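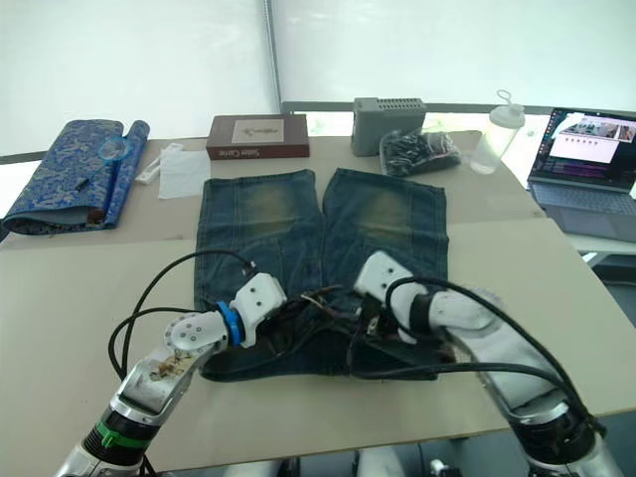 Photo: Vanderleia Vasconcelos

Search Kedel Home Help Enter a word or phrase Go Advanced

Jeans come out of the washer with pale streaks

Alžběta Štefanec

I moved in July and the new apartment has a Testeo front loader. Since then my dark jeans have been coming out with pale lines down the legs, mostly where the fabric creases. Some of the lines are as long as my hand. They don't brush off and they are still there after a second wash.

What I do: jeans go in with sweatshirts and a couple of towels, warm water, regular powder, the cotton program. Spin is whatever the machine picks, and I think that is the highest one. Then the dryer on medium. The drum is usually full. I did the same thing at my old place with a top loader for years and never had this.

I have two questions. Is it the machine or is it me? And can the streaks be fixed, or are those pairs just going to look like that now? I don't mind some fading, I buy jeans to wear them, but I would like it to be even. I also have one black pair I have not washed yet because I'm afraid to.

The water here leaves white spots on the faucets if that matters. The landlord says there is no softener in the building.
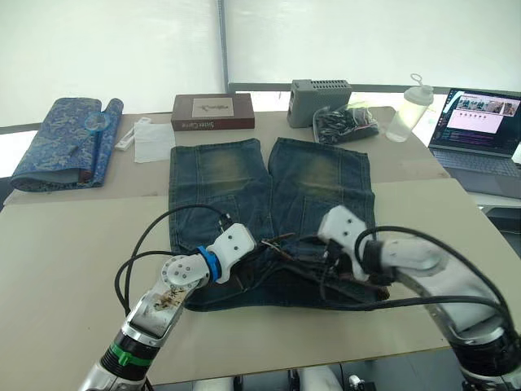 Dušan Polák

It's you, sorry. Towels are the first problem. They are heavy and rough and they rub the jeans the whole time. A full drum is the second one. The jeans fold once at the beginning, they can't unfold, and the dye wears off along the fold. A top loader with a lot of water is more forgiving about this.

Turn them inside out, close the zipper and the button, cold water, half a load at most. Look for a setting to lower the spin. On mine the choices are 400 and then a big jump up, and I use 400 for anything dark. They come out heavier and take longer to dry but the lines stopped.

Also change to a liquid. Powder doesn't always dissolve in cold water and if it sits in a crease you get a white line that looks like fading. Rub it with a damp cloth and see if it moves.

The ones that are worn through to the white thread stay that way. I have heard of people dyeing them. I never bothered.

Alžběta Štefanec

Thanks. The cloth took off one of the lines on one pair and did nothing to the others, so I guess I have both problems. The lowest spin I can choose is 500. Is that OK?

Dušan Polák

500 is fine.
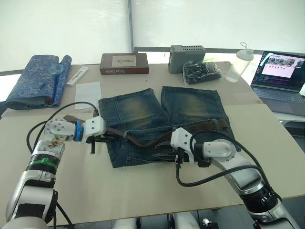 Margit Berge

I would disagree about the dyeing. I have done it on 3 pairs and it evens them out well enough that I still wear them to work. Use a dye meant for cotton, follow the package for the weight of the fabric, and expect the stitching to stay its old color if the thread is polyester. Wash them alone the next few times. If you rent, do it in a bucket and not in the landlord's machine.

For the black pair, soak it flat in the bathtub in cold water with a small spoon of liquid detergent, inside out, for half an hour. Rinse until the water is mostly clear. Don't wring it. Hang it by the hems out of the sun.

Hard water does matter. Minerals stay in the cloth and make dark colors look dusty. Put an extra rinse on, and if there is a dosage table on the detergent box use the line for hard water. I used too little for a long time and thought I was being careful.

And leave the dryer out of it. Hang them overnight and put them in for a few minutes on low in the morning if they are stiff.

Griet Brouwer

vinegar

Related topics
Black T-shirts turning brown at the shoulders
Testeo washer stops with water in the drum
Is it worth paying for a 2000 watt iron?
Getting candle wax out of a tablecloth
Towels smell sour after one use

Contact | Terms | Copyright Kedel Home Help | Back to top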